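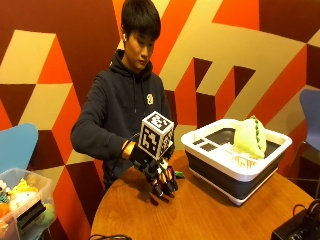
Bernardo Sequeira would start with the drainage and leave the folding for later. A rack that folds flat and holds a puddle, he said on Thursday, is a tray with walls. He has written the kitchen equipment notes for Direrholm's shared offices since July, and collapsible dish racks take up more of them than any other item.

His current recommendation is a rack with a rigid rim, folding silicone sides and a raised base. The rim carries the load. The sides only close the gap between rim and base, and he does not want weight on them.

"People lift it by the silicone," he said. "Lift it by the rim, both hands, and empty it first. The pleats will fold under a stack of plates if you pull them unevenly."

For placement he prefers a table that can be reached from all sides. A round wooden top is acceptable if the finish is intact. He asks that the rack be set well in from the edge and that whatever else is on the table, toys and loose small pieces included, be kept clear of the base so the feet sit level.

"One foot on a scrap of plastic and the water goes to the wrong corner," he said. "Then you get a ring on the wood."

The utensil compartment is, in his view, the part most often misused. He loads it with handles down for spoons and forks, and blades down for knives. Parts that lift out should be taken out and rinsed separately. He does not stack them wet.

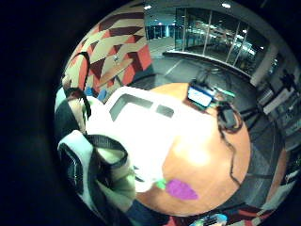
## Folding and storage

Sequeira's notes give five minutes for a full clean and fold. The insert comes out first, then the sides are wiped along each pleat, then the rim is pressed down evenly until the body is flat.

"Press opposite sides together," he said. "If you do one corner and then the next, it twists."

He compared two models for the offices, the Edanholm and the Zeria. The Edanholm had the stiffer rim and the Zeria folded thinner. Over 200 folds he saw no splits in either, though the Zeria's pleats had begun to spring back when left unweighted. He chose the Edanholm and listed it in the stock book as item 2131.
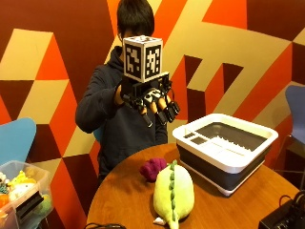
The prongs on the insert decided part of that choice. Short prongs hold a side plate upright and let a dinner plate lean, and the offices own mostly side plates. Sequeira said a kitchen with large plates should measure the spacing before ordering and should put bowls along the outer row, tilted, with the open side down.

He was less definite about lining the rack with a towel. The Orozco office does it and reports less noise. He allows it there, with the towel changed at the end of each day.

"It slows the drying," he said. "They know that. They asked for it anyway, and I put it in the notes."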